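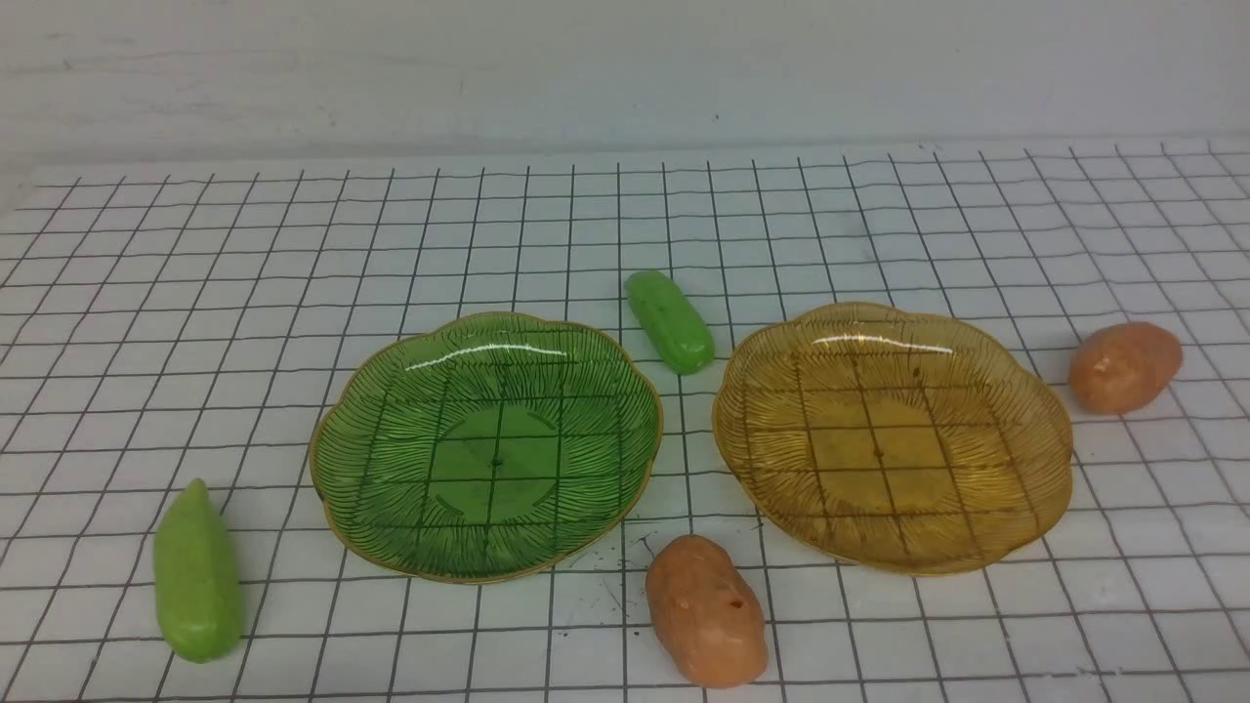 Jul 29, 2018

Thread on whether a machine can clear up a kitchen yet. Short version: parts of it, slowly. Longer version follows, in the order I wrote it down.

**1/** I fit and service shop equipment for a living – slicers, bag sealers, the odd conveyor. For the past year and a bit I've also spent a few evenings a week helping at Pellau, a small workshop where we try to get arms to do ordinary chores. Put the veg on the plate. Take it off again. Stack the plates.

**2/** People ask me two things. Will it do the washing-up, and when can they buy one. No, and I don't know. But the question I find more useful is which bit of a chore goes wrong, so I'll stick to that.

**3/** Start with veg on plates. Toy cucumber, toy pepper, two toy potatoes. A child of two can put any of these on a plate. An arm can as well, on a good day, if the thing is lying where it has a clear way in from both sides.

**4/** The cucumber is the easy one. It's short and rounded, and at that size it doesn't much matter where along its length you take hold. If it's lying at a slant, the wrist has to turn to match. That used to be a big source of misses for us and now mostly isn't.

**5/** The potatoes are worse. They're lumpy, so the fingers can land on a high spot and the whole thing rolls out. You then have a potato somewhere new and a plan that was made for the old place. If the software looks again before it moves, fine. If it doesn't, it closes on air and carries on as though it had a potato.

**6/** That carrying on is the fault I'd most like to see fixed everywhere. I've seen it in shop kit too. A bag sealer with no bag in it will seal all afternoon.

**7/** Now a potato right up by the rim of a plate. One finger needs to go down where the plate is. Either you come in from another angle, or you nudge the potato clear first, or you push the plate about. A person does the nudge without thinking. We had to write the nudge in as its own step.

**8/** Plates. See-through plastic is hard. I knew this about glass from work, where the light sensors on a conveyor will miss a clear jar, but I hadn't thought about it for a plate. The camera gets the colour of the plate and the colour of whatever is under it, both at once.

**9/** Put a green see-through plate and an amber one on a white table with a black grid and the lines come straight through the middle of both. To you that's a plate on a grid. To a depth sensor it may be a rim and then more table.

**10/** Then there's shine. You get a white streak across the inside of the plate from the lamp, and it shifts when the camera shifts. We had one version that took the streak for the edge. It put a potato down very neatly against a reflection.

**11/** Wavy rims I don't mind. A scalloped edge gives you plenty to look at, and the gold trim helps more than you'd expect, as it's the one part you can't see through. When we tried plain clear plates with no trim, the success rate dropped and we went back.

**12/** Some figures, as I was asked for them last time. In March we ran 442 tries at "put one vegetable on the named plate". 38 of them ended with the vegetable on the wrong plate or off the edge of the right one. I've left out the runs where a person had stopped the arm early.

**13/** That sounds decent until you think about a real kitchen. Say clearing up after a meal is 200 separate moves, counting each fork. At our rate that's a lot of forks on the floor. And a fork is harder than a toy potato.

**14/** Speed. I'm not going to give a time per vegetable. It depends how cautious we set it and the number gets passed round without that bit attached. It is slower than you. It is slower than your nan.

**15/** On the grid, because someone always asks. Lines on the table let you say where a thing was before and after without fetching a ruler. They needn't be perfect. Ours wander a bit towards the far side and I can still read off which square a plate is in.

**16/** The downside of a tidy white table is that it's a tidy white table. My own worktop has crumbs, a bread bag, post, and one of those rubber things for opening jars. Everything overlaps. We've had much less luck with clutter, and I wouldn't trust anyone's video that doesn't show any.

**17/** Shop floor next, as that's my trade. There I'd say machines are further on, but for a dull reason. The shop can be changed to suit the machine. You pick the tray, you pick the light, you bolt things down. Nobody lets you bolt down a kitchen.

**18/** Example. Kistell, a bakery supplier I look after, has an arm that moves trays from a rack to a belt. Same tray, same height, same corner. It has done over 800 trays between faults. Give it a tray with a bent lip and it stops and waits for a person, and that's the right thing for it to do.

**19/** Compare Imhof, a greengrocer's packing room. They wanted peppers sorted into punnets. Every pepper is a different shape, some pointed at the top and fat at the bottom, some nearly square. The trial arm could pick them up fine. Laying them down so the lid would shut was the problem. They still pack by hand.

**20/** So picking up is ahead of putting down. I'd say that's true across everything I've worked on. There's a great deal of effort going into grabbing and less into setting a thing down the right way round, next to other things, without knocking them.

**21/** Toy veg against real veg, since I'll be told off otherwise. Toys are fair for testing whether it can find the thing and get to it. They tell you very little about grip. A real potato is heavier, may have soil on it, and can be bruised. A real cucumber bends.

**22/** What would I buy today? A dishwasher. It's a robot by any sensible meaning, it does one job in a closed box, and you do the loading. The loading is the part we're all stuck on.

**23/** What would I tell a shop to buy? If the job is the same object to the same place all day, get quotes. If your staff have to look at each item and decide something, wait a couple of years and ask again. Ask to see it do your items on your bench, with your lights on.

**24/** Also ask what it does when it drops one. If the seller has to think about that, you've learned something.

**25/** We've had one arm on loan from Terkach since the spring, with softer finger pads than our own. First impression is that it slips less on the potatoes and is no better on plates. A plate lying flat gives you very little to get a finger under, soft pad or not.

**26/** Next job is stacking: amber on top of green, then the other way about. Two see-through plates, one inside the other, with the lines showing through both. I expect it to go badly for a while. I'll add to this thread when there are numbers.

**27/** A reply to the person who asked about towels: no, we don't do cloth. Ask me about cloth when the plates work.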